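Speaker notes — dish racks and small kitchens (Haddale session, 11 slides)

Start without the microphone if the room is small. Thank Gowda for the coffee.

**Slide 1.** Say what the talk covers: where washed things go before they go back in the cupboard. Washing gets plenty of attention. Drying gets whatever counter is left over.

**Slide 2.** The Gulside apartments. 683 square feet, one sink, no dishwasher. Most of the tenants we spoke to had a rack out all day. Pause and ask who in the room does the same.

**Slide 3.** Cups first. They're light and they tip, so give them a fixed spot. A corner works well — the plates can stay put while you load and unload. Point to the yellow cup at the front left corner, and the green one farther back on the same side. Mention the three upright pegs on the right.

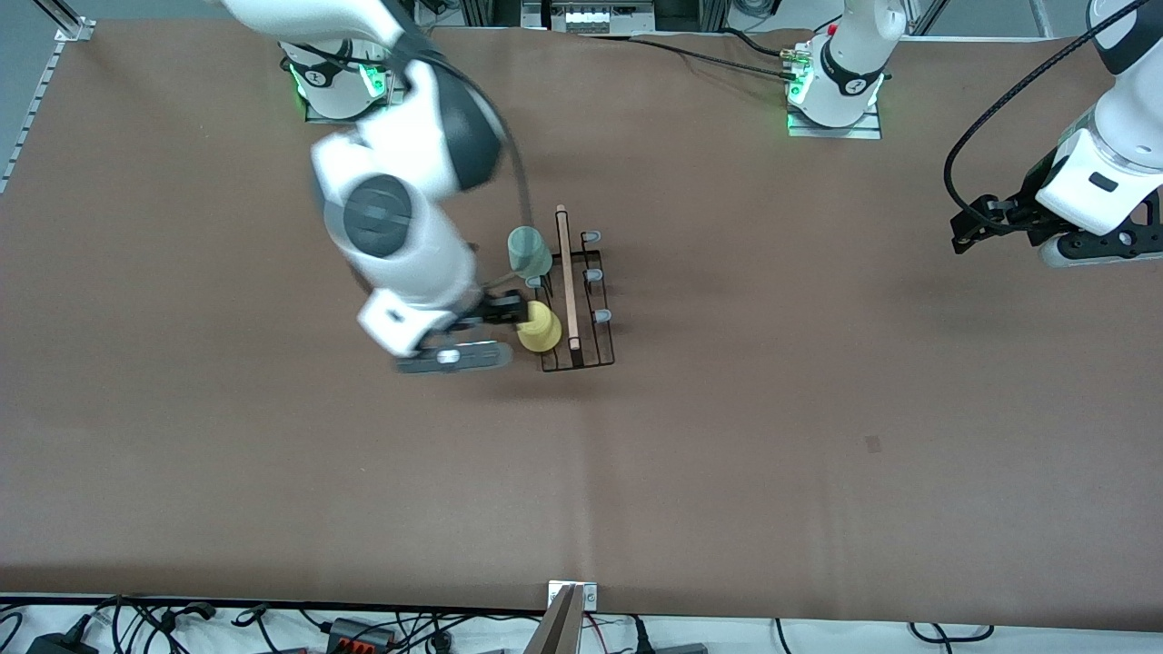
Senthil Naidu wrote after the last session that he puts plates in first and fits cups around them, and that in his house the corner is where cups get knocked off by elbows. Read this out. He has a point if the rack sits next to a walkway. Turn it so the cup side faces the wall.

**Slide 4.** Long items. Spoons, chopsticks, skewers. Laid across the top they take up space that three or four bowls could use. Stand them in a jar if you have one. Skip this slide if we started late.

**Slide 5.** Wire or solid. Wire drains faster and needs a tray or towel under it. Say that I use a towel and change it every 6 days, and that Husura suggested sooner.

**Slides 6 to 10.** Reinaldo Peixoto's floor plans. Go quickly. Stop on the one with the window over the sink — people always ask about it.

**Slide 11.** Questions. Handouts are by the door, room code 2806 for anyone coming back after lunch.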